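2020-03-08

**Patden opens kitchen retrofit program for low-flow sinks and counters in older rental housing**

Patden will begin accepting applications in June for a retrofit program covering sinks, supply lines and counters in rental units built before current plumbing rules took effect. The first phase covers 600 units in the Galeo district. Owners can enroll one building or several under a single application.

The program replaces the kitchen faucet, both shutoff valves, the drain trap and the sink where the existing basin shows corrosion at the drain opening. Counters are replaced only where the base cabinet has water damage. Work in a single unit takes 3 hours when the counter stays in place and one full working day when it does not. 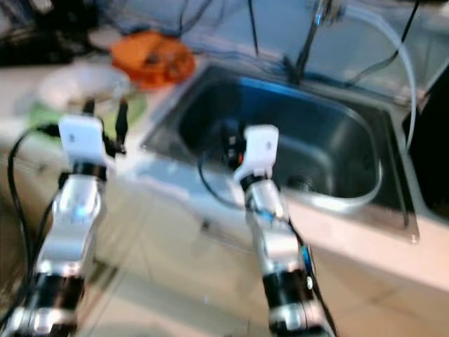
Symonenko asked whether tenants would have to leave during the work, and was told they would not. Water to the kitchen is shut off at the unit valve, and the bathroom supply stays on. In buildings without unit valves, the riser is closed for a posted period and the valves are added on the first visit.

Eligible buildings must have a working riser shutoff and a drain stack inspected within the past five years. Buildings with galvanized supply pipe can apply but are placed on a separate schedule, as the branch line must be replaced back to the riser before a new faucet is connected.
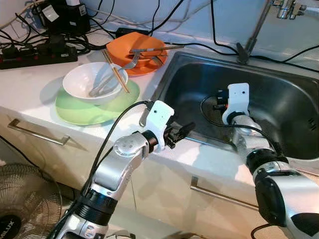 *By the Patden Housing Programs Desk*

Patden ran a pilot of the program in 60 units in the Enach buildings. Each unit received the same basin size and the same trap layout, so that one set of spare parts could serve the whole site. Cabinets were kept where the floor panel was sound. The most common repair outside the original scope was a worn seal between the counter and the back wall, and resealing is now part of the standard work order.

Flow was measured at the faucet before and after installation. Units on the top floors had low pressure before the work, and these are now fitted with a different aerator. Owners of buildings with similar pressure conditions should note this on the application form.
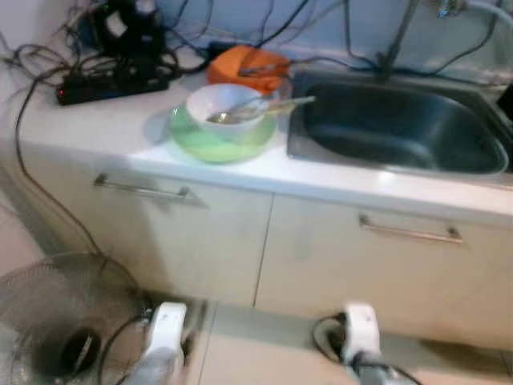 ## Costs and payment

The owner's share is $3,691 per unit with counter replacement. Units that keep their counters are billed from the parts list plus labor. Payment is due in two parts, half when the work order is signed and half after the leak test. The share may not be passed to tenants as a separate charge during the current lease term.

The leak test is run with the basin filled to the overflow and then drained. Joints are checked by hand and with dry paper at the trap, the valves and the faucet base. A unit that fails is repaired and tested again at no charge to the owner.
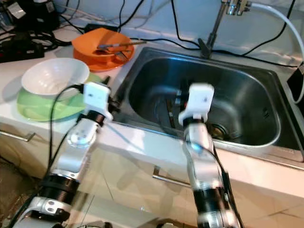

*Sink and counter, kitchen.*

Applications must include a unit list, the most recent stack inspection report and a sketch of each kitchen layout with the counter length marked. Incomplete applications are returned once for correction. Approved owners receive a work schedule by building entrance and must post it on every floor before the first visit.

Forms are available at the Patden office in Galeo and by mail on request.

###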